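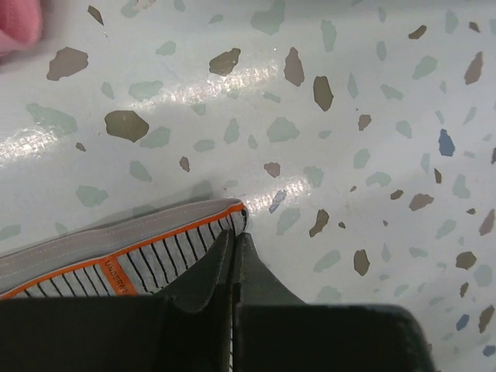

Glossy white terrazzo-style surface with brown, sage green and slate-blue chips.

Household Papers for Families with Relatives in a Conflict Zone

By Jayanthi Annamalai
Updated 22 February 2026

Requests to consulates, tracing services and UN agencies tend to stall on the same point: the family abroad cannot find a document, or finds it stuck to the one next to it. The notes below cover storage, copying and drying at home. They do not cover what to file or where, and they are not legal advice.

Sorting

Work on a clean, dry table with no food or drink on it. Make one pile per person and leave out anything that applies to the whole household. Within each pile, put identity papers first, then civil records (birth, marriage, death), then letters and anything that shows a last known address. Detention notices, visit slips and receipts for parcels go at the back in date order, even if they look trivial. A parcel receipt may be the only paper that puts a person in a particular building in a particular month.

Remove staples with a flat blade, not a claw remover. Take off rubber bands and metal clips. Both mark paper within a few years, and rubber will bond to the coating on older photographs.

Sleeves and boxes

Use polyester or polypropylene sleeves. PVC sleeves are soft, smell of plastic and lift ink from stamps. One sheet per sleeve. Passports should be stored closed and flat, without a sleeve.

Keep the sleeves in a rigid box with a lid, off the floor and away from outside walls. A bedroom closet shelf is better than a basement or attic. Do not laminate originals. Many offices refuse a laminated certificate, and the film cannot be removed cleanly.

Scanning

Scan in color, front and back, including blank backs. Faint stamps often show on the reverse. Photograph bound documents by a window with the flash off, and hold the pages down at the corners.

Name each file with surname, first name, type of document and year. Use the spelling printed on the document, even where it differs from the one you use now – transliteration varies between offices, and the variants should go on a separate list kept with the file. Hugo Herrero, who checks scans for the Falstead family desk, asks for PDF at full size. Images forwarded through a messaging app arrive compressed and the seal numbers become hard to read.

Keep 3 copies: one on the computer, one on a USB drive in the box, and one with a relative at a different address. If the papers name people who are still at risk, encrypt the drive and do not write the password on it.

Drying wet paper

Do not use a hair dryer or an iron. Lay single sheets on plain white paper towel and change the towel when it feels damp. Separate pages only if they part without pulling. If they resist, put the block in a freezer bag, freeze it and ask a paper conservator. Test any ink with the corner of a damp cotton swab before blotting over it.

Checking

Open the box every July. Look for rust marks, silverfish and passports close to expiry, and open each file on the drive to confirm that it still reads.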